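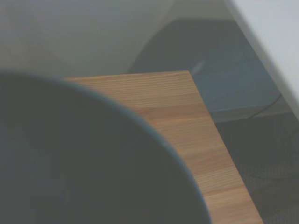

FURKBRIDGE TABLEWARE MAKER ASKS THE PUBLIC TO PLEASE PUT DOWN THE NICE BOWL AND USE IT

Flovau opens its fall range in September with one green bowl, one wooden table and very little else

FURKBRIDGE - Flovau, the small tableware and furniture firm on the east side of town, will launch its new range this September. The range is called Luven. It consists of a bowl and a table to put it on. The company considered adding a spoon and decided it had enough to worry about.

The Luven bowl is deep, round and dark green, a color the firm settled on after two years of discussion and a period in which several people were not speaking. It comes in one size. Customers who want a smaller bowl are advised to put less in it.

"People buy a good bowl and then they put it on a high shelf and eat cereal out of a plastic tub," said Czesław Bednarek, who founded Flovau and still signs off on every glaze. "I have been in homes where our bowls were behind glass. I was offered soup in a mug. We would like this one to get knocked over once in a while."

Getting knocked over was, in fact, a large part of the design work. The first Luven prototypes sat so firmly on the table that they were hard to pick up with one hand, and testers complained. Later ones had a foot so narrow that they leaned at the mention of oatmeal. The final shape has a rounded wall that can be tipped onto its side for scraping out batter, and a rim meant to be grabbed by people who are doing something else at the time.

The table is the work of the Ziółkowski workshop, which has made wooden furniture for Flovau before and has never once delivered on the day it said it would. This time it was early, and the table spent most of the summer being used for lunch. The wood is warm and honey-colored, with the grain and the knots left where they were found. Flovau received 124 comments about the knots from its mailing list after the first preview. Most were in favor. One was a recipe.

"A knot is just a place where there used to be a branch," said Marleny Lozano, head of product at Flovau. "We had a long meeting about whether to explain that on the label. We are going to explain it on the label."

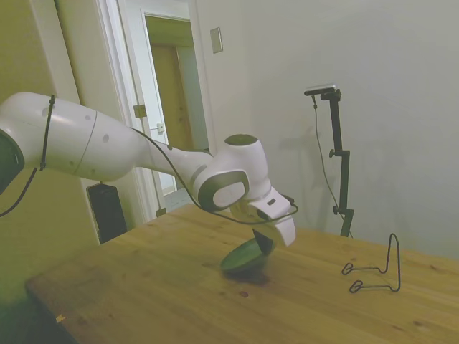
The green Luven bowl on its side on the honey-colored tabletop.

Flovau will sell the bowl and table together or separately. The company expects most people to start with the bowl, that being the one that fits in a tote bag. The first batch runs to 2,483 bowls, a number arrived at by counting how many came out of the kiln in a state anyone would want to own. The seconds will be sold from a crate by the door of the Furkbridge shop until they are gone.

Tables are made to order. Delivery takes roughly 3 months, and Ziółkowski has asked that this be described as an estimate.

Care instructions are short. Wash the bowl. Wipe the table with a damp cloth and dry it afterward. Oil it when it starts to look thirsty, and keep hot pans off it. Marks will appear anyway. Flovau does not offer a service for removing them, though Bednarek will come over and admire one if it is good enough and the address is on his way home.

The Furkbridge shop will stay open late on launch day, a Friday, with both pieces out on the floor and available for handling. Visitors are welcome to tip, stack and lean on things. There will be batter for anyone who wants to try the scraping. Children may come, and so may people who press hard when they write, as the guest book will be on the table with nothing under it.

Both pieces will also be available by mail order from the same day. Bowls ship in molded paper with a card that says which way up the box goes. The card was added after testing.

ABOUT FLOVAU

Flovau makes tableware and a small amount of furniture in Furkbridge. It began with plates, stopped making plates when the plate kiln gave out, and has been promising to get back to them ever since. Its pieces are sold through its own shop and by mail.

MEDIA CONTACT

Marleny Lozano, Flovau, Furkbridge. Loan bowls are available for review. Please send them back - the last lot came home two short, and we know which magazine it was.

Last updated: September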